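4. Beschaffung und Budget

Stand 2024-08-02, Flurina Trummer

Budget vom Institut: 440 Franken für Verbrauchsmaterial, Grossgeräte laufen separat. Zwei Handgreifer sind da, für die Aufnahmen im Oktober brauchen wir mindestens noch 2 dazu. Offerte von Stastar liegt vor, Jernlow hat bis jetzt nicht geantwortet. Balthasar Nägeli hakt nach.

Offen:
Ersatzfinger schwarz, weich. 9 Paar, Lieferfrist 60 Tage, also jetzt bestellen sonst wirds knapp
Marker neu drucken, matte Folie, selber machen
Kabelkanal für den Boden
Regal bleibt, kein neues nötig

Leasing haben wir kurz geprüft (Schwaiger), lohnt sich bei unserer Laufzeit nicht. Gebrauchtkauf wäre billiger, aber ohne Garantie und die Kalibrierung müssten wir dann selbst machen, dafür fehlt die Zeit. Entscheid daher: neu kaufen, gleicher Typ wie bisher, damit die Finger untereinander tauschbar sind. Versandkosten sind in der Tabele im Anhang noch nicht drin, kommt nach. Freigabe durch die Betreuung steht noch aus.

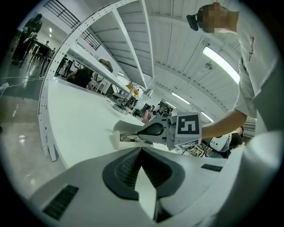

Abb. 3: Handgreifer mit Markern am langen Tisch, Projekt Taditholm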